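Foro de cine de terror > Identificar y comentar películas

¿Alguien entiende el final de «Nurano»?

Géza Pintér
12 de noviembre de 2018

Buenas. Anoche vi «Nurano» en versión original y llevo desde entonces discutiendo con mi cuñado, que se durmió en la primera media hora y aun así tiene teoría. Mi duda es la siguiente (DESTRIPE, avisados quedáis): cuando la monja baja al aljibe y encuentra la grabadora, la voz que suena es la suya, pero diciendo cosas que todavía no ha dicho. ¿Está muerta desde el principio? ¿Es un bucle? ¿O el guionista tenía un autobús que coger? También agradecería saber si existe un montaje más largo, porque el mío saltaba del entierro al desayuno con una alegría sospechosa.

Brakard
No está muerta. Volved a verla. La gente ve una monja pálida y ya saca la carta de «estaba muerta». Le ponen polvos de arroz y punto.

Jolán Csizmadia
Vamos por partes, que la respuesta anterior es un poco seca.

El bucle
Para mí es un bucle, y la pista está en el reloj de la sacristía, que marca las 2 en todas las escenas de interior. Vale, puede que se les parara el reloj y no hubiera presupuesto para pilas, pero prefiero pensar bien de la gente.

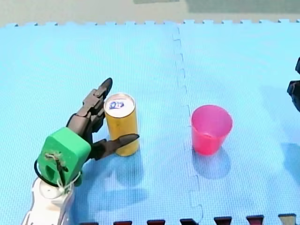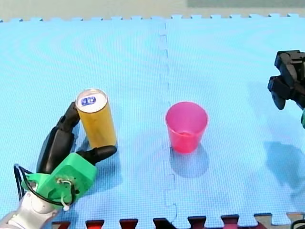

El montaje largo
Existe. Dura 15 minutos más y lo sacó Zondeck en una tirada de 1000 copias; la mía lleva el número 1016, así que haced las cuentas vosotros. Recupera la escena entre el entierro y el desayuno, en la que el padre Moffat quema las cartas. No aclara gran cosa, pero al menos entiendes por qué tiene los dedos vendados cuando unta la mantequilla.

¿Merece la pena?
Si la corta te dejó con dudas, la larga te dejará con más de 15. El susto del confesionario sigue siendo estupendo y la música molesta menos. Eso sí, los subtítulos en español llaman «cisterna» al aljibe y hay un momento solemne que se va, literalmente, por el retrete.

Géza Pintér
Gracias, Jolán. Lo del reloj me ha convencido. Mi cuñado dice que él ya lo había visto, con los ojos cerrados, se entiende. Buscaré la edición de Zondeck de segunda mano.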